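How to Get Fruit to Ripen When You Want It To

Fruit keeps its own calendar. You buy six hard pears on Saturday, ignore them for days, and then all six go soft while you're at work. You can't fix this entirely, but you can nudge it.

Start by sorting. Pears, peaches, avocados and tomatoes keep ripening after they're picked. Oranges, grapes and cherries don't, so a sour orange will stay sour no matter how kindly you treat it.

Put the hard ones in a paper bag with a ripe banana and fold the top over. Leave the bag on the counter, out of the sun. Check it every day — my neighbor Cristóbal Cabral forgot his for 3 weeks and had to throw out the bag, the fruit and a dish towel.
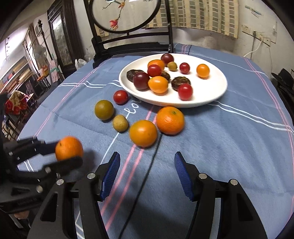
Once something gives a little near the stem, eat it or move it to the fridge. The cold buys you a few days. Tomatoes lose some flavor in there, so take them out an hour before dinner.

Don't stack peaches. They bruise under their own weight, and sometimes, I suspect, out of spite.

If you miss the window anyway, cut off the bad bits and freeze the rest for smoothies. I have a drawer full.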